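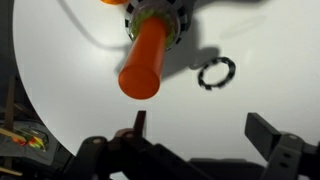 # 29/12/2021

I have an accordion! I've wanted to write that down since this morning and now I've had to wait until the end of the day to do it, because I couldn't put the thing down long enough to pick up a pen. It's a Podetti, dark red, piano keys on the right, rather a lot of little black buttons on the left, and it weighs as much as a small dog. My shoulders ache, my left wrist aches, there's a strap mark across my collarbone and I'd happily go and play it again this minute if it weren't for the wall between us and next door.

I went over to Trerton to fetch it. The 406 was running on a holiday timetable, so I stood at the stop by the chemist for ages, eating a cold mince pie out of a sandwich bag and going over in my head what I was going to say if it turned out to be rubbish. I had a whole speech. I'd be polite but firm, I'd say I needed to think about it, and I'd get the next bus home with my money still in my inside pocket.

I didn't use any of the speech. Zlata Zinchenko opened the door already wearing it, and played a waltz at me before I'd got my coat off. Then another one, faster, with her eyes shut. She's moving to a flat with thin walls and is only keeping one of her three accordions, and this is the one she learned on. She wanted 150 for it and I'd have paid more, although I'm glad I didn't have to. It came with the case (one catch broken), two pairs of straps, and a tutor book with the cover gone and somebody's fingering pencilled in all the way through.

She made me try it sitting down first, on a hard kitchen chair with no arms. Straps short, left one a bit shorter than the right, the keyboard's edge against the inside of my right thigh. Undo the bellows strap at the top, then the one at the bottom, press the air button and let it open by its own weight. It sighs! It really does, a long breath out of nowhere, and I laughed out loud like an idiot.

Looked through the phone on the bus home. The accordion case on the seat, one of Zlata's cat with its face in the bellows, far too many of my own thumb. 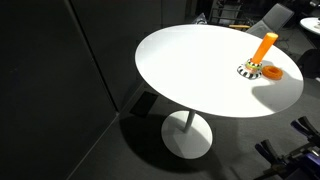
## What she told me, before I forget it

I scribbled most of this on the back of the bus timetable, so I'm copying it out while I can still read it.

- The bellows are your bow arm. Change direction at the end of a phrase, the way you'd take a breath when singing, and never in the middle of a long note just because you've run out.
- Find the C on the left side by touch. It's got a little dent in it. F is one below, G is one above, and with those I can get through an alarming number of songs.
- Oom is the bass note, pah is the chord, and the pahs should be shorter than I think. Then shorter again.
- Don't look down. You can't see the buttons anyway.
- Keep it upright in the case, the way it sits when you play, and don't leave it by the radiator.
- Ten minutes a day beats two hours on a Sunday. (I did nearly three hours this afternoon. I'll be good from tomorrow.)

One of the reeds sticks. It's the A above middle C, only when the bellows are closing, and it either comes in late or makes a noise like a kazoo. Zlata says it may well free itself now the thing is being played every day, and if it doesn't there's a man called Abundio Xolalpa who does repairs from his garage and is very fair. I've put his number inside the lid of the case. I quite like the kazoo note, to tell the truth, but I can see it would get in the way of anything sad.

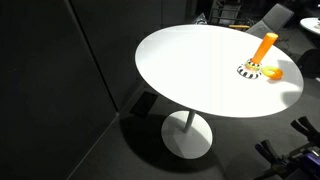
Back home by half past one and straight into the front room with the door shut. The first thing I learned was the left hand on its own, just C and its chord, round and round, until my hand stopped cramping. After that C to G and back. The jump to G went wrong every time for the first half hour, and then for no reason at all it started going right, and I must have played it fifty times over out of pure joy.

Seda rang at 3 to ask about New Year's Eve and I made her listen down the phone. She said it sounded like a fairground a long way off, and I've decided to take that as high praise. She's bringing the lentil thing and her good speaker, and she wants me to play at midnight. I said no. Then I said I might do one tune if everyone was already talking. I know one tune, and only as far as the end of its first half, so that leaves me two days to find the rest.

Putting the hands together is another matter. It's patting your head and rubbing your tummy while also pumping up a lilo. If I think about the right hand, the left stops. If I think about the left, the right carries on but in a different song. And if I get both of them going I've forgotten the bellows, and the whole lot runs out of air with a groan. The trick for now seems to be to go so slowly that it isn't music at all, and to say the beats out loud — one, two, three, one, two, three — in a very bossy voice.

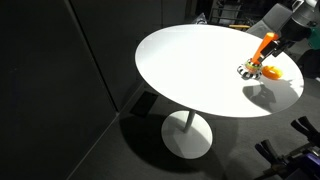

The tutor book is lovely, by the way. Whoever had it before Zlata wrote "AGAIN" at the top of page nine in capitals, and then, on page ten, "better". There's a polka near the back that has been played so much the paper's gone soft at the corner. I can't read it at anything like speed yet but I picked out the first line with one finger, and it's a cracker.

Supper was leftover potatoes fried up with the last of the sprouts, eaten standing. I looked up where the button system comes from and got lost in it for an hour, with Birhane leaning over my shoulder asking sensible things like why the notes go up in fifths and not in order. I tried to explain that it puts all the chords you need next to each other. Halfway through I understood it properly for the first time myself, and had to run and try it out. It works in every key! You just move your whole hand up a row and the pattern stays the same. On the piano I spent years dreading anything with four sharps in it.

In July there's the street party, and I've already caught myself imagining it: a chair on the pavement, a proper waltz, somebody's nan dancing. Must get to the end of the first half first.

Tomorrow: mend the catch on the case, ring Mum, buy milk and something for Seda's cold, ten minutes of left hand only. Twenty at most.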